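I finally made it to the Wednesday evening market in Cirnham and I have been talking about it ever since! It only runs through July, from 16 stalls set up behind the old Polbridge station, and I can't believe I let two summers go by without going.

First stop was the bread table. Asnakech Abera bakes everything herself and had almost sold out by the time I got there, but I did get the last seeded loaf (still a bit warm, so you can guess how much of it reached home). She told me to try it toasted with soft eggs and a little chili butter. I did that the next morning and then again for dinner, and I'm not one bit sorry. 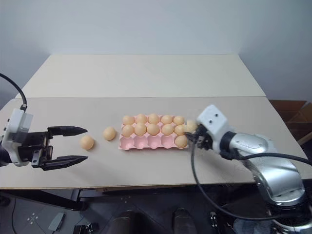 Then there was the music. Hawi Feyisa played for 30 minutes on the steps, just her and a guitar, and people stopped with their shopping bags and stayed for the whole set. I loved the slow one near the end so much that I went over and asked what it was called. It doesn't have a name yet!

I took the 51 bus there, and it drops you right by the gate. Parking looked pretty tight, so I'd do the same again. Bring cash for the smaller stalls, and go hungry, because the peach hand pies are huge and you will want your own. My sister and I tried to share one and it did not go well. We're going back next week for 2 each.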